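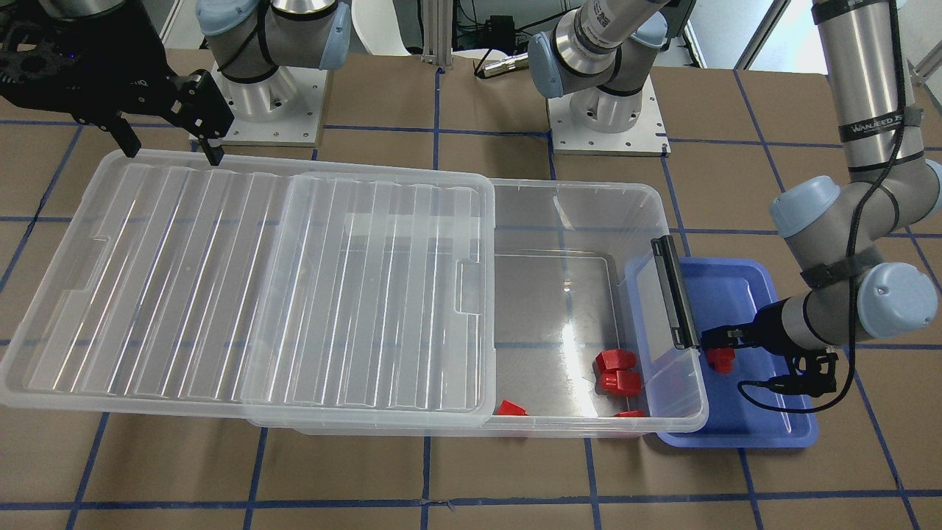
Two arms, one bin, one blue tray, red pieces. The kind of setup I mean.

Everybody wants to talk about the model. Fine. I want to talk about the examples, because that's where my week goes and where the arguments should be.

At Tevwood we had a target of 2,235 demos by July. Big number, looks great on a slide. Davina Shearer asked the annoying question – how many of them are basicaly the same demo? Same bin spot, same lid position, same hand doing the same reach. Lots. We were paying for copies.

So my opinion, quick. Stop chasing totals. Move the lid. Put pieces near the wall where the fingers hate going. Swap operators before they get smooth, becuase smooth operators all drive alike and the policy learns one person's habits. Keep the fumbles too, if there's a recovery after. Throw out the dead ones.

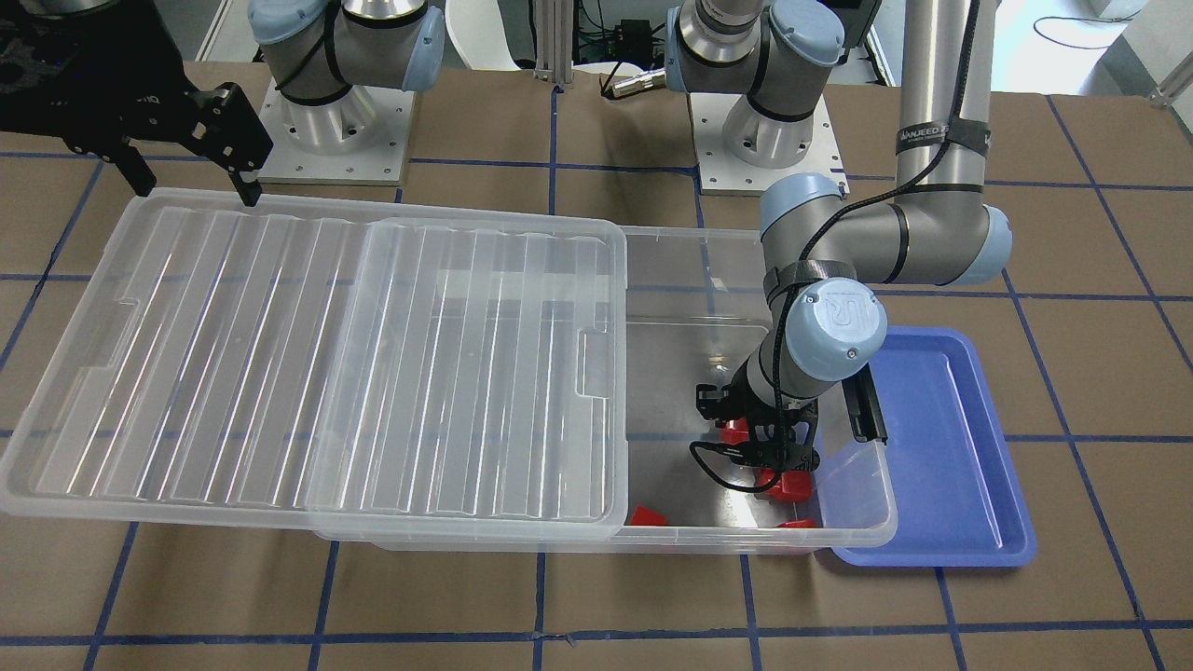 Left gripper down in the open end of the bin, on a red piece. Lid still over the rest.

Consuelo Beltrán disagrees with me on fumbles. Says they teach hesitation. Maybe! She cut 747 from her set and liked what was left. I'd have kept half.

But we agree on the main thing – 100 varied episodes tell me more than a month of tidy repeats. Budget for the variety first. Then go argue about the model all you want.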